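We use cookies to remember your settings and count visits. Accept | Manage choices
Reading time: 2 minutes

Sunday, late

The Mustero keyboard is here and I have barely left the desk since breakfast! It came in a plain brown box with a little cloth bag of spare keycaps, all cream and brick red like the home computers I used to stare at through shop windows. I had been telling myself I'd only try it for ten minutes. Ten minutes became the whole of the morning, and I typed out two long letters, a shopping list and most of an old song just to hear it go.

The sound is lovely. Low and soft, a bit like dominoes in a drawer, and the space bar (always the bit that rattles) is as steady as the rest. My old Cendholm felt fine until yesterday and now feels like pressing on a sponge. I'm keeping it for travel.

Setting up took longer than I'd have liked. The Bluetooth pairing is a matter of holding the function key and the left arrow until the light blinks twice, and the leaflet says right arrow. I went round in circles with that for 15 minutes before ringing Nadège, who has had hers since June and laughed a great deal. After that it joined the laptop and the tablet straight away, and I can hop between the two with one key – brilliant for copying recipes across.

Capucine Arnaud has asked me to bring it to the next Honamis meet-up. She wants to try it beside her Chevalier, the one with the big round dial for volume. I've always been a little jealous of that dial. She has saved up 659 messages from the group about switches and springs, and I think she means to read me every one of them.

I did a typing test after lunch as well. Slower than on the old board, more mistakes, and I didn't mind a bit. My little finger keeps landing on the wrong shift key, so that will need a week. Tomorrow I want to swap the escape key for the red one and work out how to turn off the lights under the number row, which are very pretty and far too bright at night.

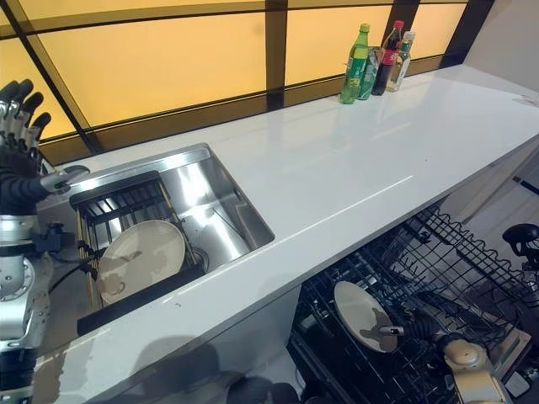
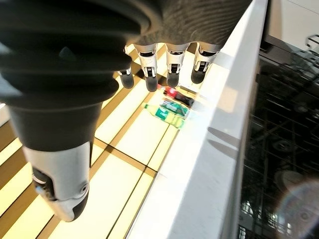 Filed under: Desk diary

One more thing before bed. I found the macro page in the software and set a key to type my whole address. I've pressed it nine times already. Nadège says the next step is buying a second set of keycaps and I told her absolutely not, then went and looked at the green ones.

Back to top | Contact | © Desk diary, all rights reserved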